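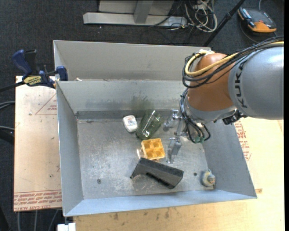

Grey metal bins, the nearer one with a few bits and pieces in it.

Sorting out the sheds: how the spring swap is shaping up

Well, it has been a busy few weeks since the last newsletter, and I do hope you'll forgive me if this item goes on a bit, as there is rather a lot to tell you about the tool and parts swap at Fallell Yard and I have been saving it all up!

For those who are new to the area (and a very warm welcome to you, we seem to have had a good number of new faces since Christmas), the swap is the day when everybody on this side of Flasulden clears out the shed, the garage or the cupboard under the stairs and brings along whatever is too good to throw away. Hinges, door handles, taps, odd castors, bicycle bits, jam jars of screws, half a set of spanners. You put down what you don't want, you pick up what you do, and no money changes hands apart from the teas. It began as a few trestle tables outside the old Lundgren building and last year we had 36 tables and a queue down the lane before we had even got the urn hot.

This time it will be in April, from 10 in the morning until 2 in the afternoon, and we are going to be indoors for the whole of it. Anyone who stood in the sleet with us last spring will be as pleased about that as I am. There is parking for 100 cars behind the yard, but please do walk or cycle if you can manage it, as the lane gets very tight by the bend and the bus still has to come through. The Drikholm bus stops right outside the gates and there is a dropped kerb all the way along.

Now, a word about how we lay things out, which I know caused a bit of muddle last year. Everything small needs to go in a bin, a tray or a sturdy box so that people can rummage without it all going over the floor. Cardboard is fine for light things but it does give way under old brass taps, as two of us found out to our cost (and to the cost of my left foot). If you have a metal tub or a deep drawer you could lend for the day, put a strip of tape on the bottom with your surname and it will come back to you. Plumbing goes along the window side, electrical by the door, garden things on the ground outside if it's dry, and anything you can't put a name to goes on the mystery table, which was far and away the most popular table last time. I came home with a lovely little cast iron something that my neighbour thinks is part of a mangle. It is holding the back door open as I write.

Please don't bring paint, petrol, weedkiller, gas bottles or mattresses. We were left with three mattresses. Electrical items need a plug on and should be in working order, and there will be a bench where they can be tested before they go out on the tables. Blades, saws and chisels are very welcome but do wrap them, and hand them to someone at the door.

We have printed 200 leaflets and they are in the library, the chemist and the Fallell bakery, so do take a few for your own road. Cakes are needed as always. Something that cuts up into squares is easiest to serve, and if it has nuts in it could you pop a label on the tin.

Setting up starts at 8, and we would be glad of anybody with strong arms for the first hour and anybody with a van for the last one. Whatever is left over goes to the Drikholm repair shed, who were delighted with the box of curtain rings and have asked particularly for bicycle pumps and garden shears this year.

If you'd like a table to yourself, there is a sheet on the noticeboard inside the Flasulden hall. Write clearly, please! We had an entry last year that we never did manage to read.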